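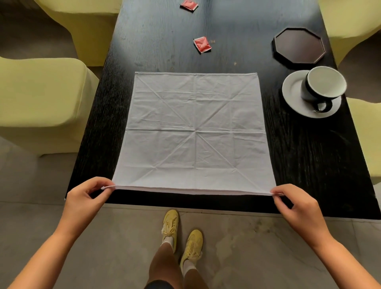
Creases are what my corner finder hates most, more than stripes, more than bad light, and if you write folding software at home you'll meet this in your first week. Mine looks for straight lines and then for the places they cross, and a napkin that's been pressed into a neat shape and opened out again is full of both. Look at the white one on the black table: a crease straight across, another down the middle and four diagonals all running out of the centre point, and only the stitched hem and side borders tell you where the cloth really stops. My first version would have put a corner bang in the middle of that and been very pleased with itself!

So, my tips, in the order I wish I'd learnt them.

Find the cloth before you find its corners. White on black is a gift, so use it. Get the outline as one solid blob, throw away everything inside it, and only then go hunting for corners along the edge. Creases can't fool you if you've already binned them. (You can bring them back later, see below.)

Don't trust a corner with a hand on it. Once somebody has pinched the two near corners, the tips of the cloth are tucked away between thumb and finger and your outline goes all knuckly. I carry on using the hem and sides, extend those lines until they meet, and call that the corner. Leonie Rainer gave me that one and it sorted out a whole month of silly grasp points.

Straighten the picture first. From head height a square napkin comes out wider near you and narrower at the far side, and a planner that thinks it's a trapezium will fold it like one. Work out the flat view of the tabletop once, save it, and check it again whenever the camera moves.

Let the edge sag a bit. A lifted edge bows down in the middle, even when it's held fairly taut. I used to have the controller pull until the line was dead straight and all I got was a napkin shooting out of one grip. Now I allow a small bow and stop pulling when it's inside that. Much calmer.

Old creases are free information. Once you've got a reliable outline, look at the fold lines again. Cloth wants to go back where it was pressed, so I give the planner a little discount for folding along an existing crease. The results look tidier and I have to smooth less. Be fussy about what counts, though: fine wrinkles will happily pretend to be creases if you let them, so I ignore anything that doesn't run most of the way across.

Leave the cups and saucers out, at least some of the time. I tuned everything on a bare table and then wondered why it swept a teaspoon on to the floor. Mark anything that isn't cloth as a no-go patch, give it a margin, and remember the cloth itself swings out further than the hand does.

Keep your folders boring. I've got 2,306 clips in mine and for ages they had names like "good one" and "good one again". Driss Kabbaj talked me into putting cloth, surface and start state in every name, and now I can pull up all the white-napkin-on-dark-table ones before the kettle boils.

My present settings, for anyone who likes to copy (I always do):

Attempts before it gives up and asks me: 3
Frames a corner must stay put before I believe it: 5

I've been meaning to try raising that second one for stretchy jersey, which wobbles long after you've let go of it. Genalyn Gatchalian uses a timer instead and says it's fine for tea towels. If you've tried either on a fitted sheet, do write in, I'm stuck on the elastic.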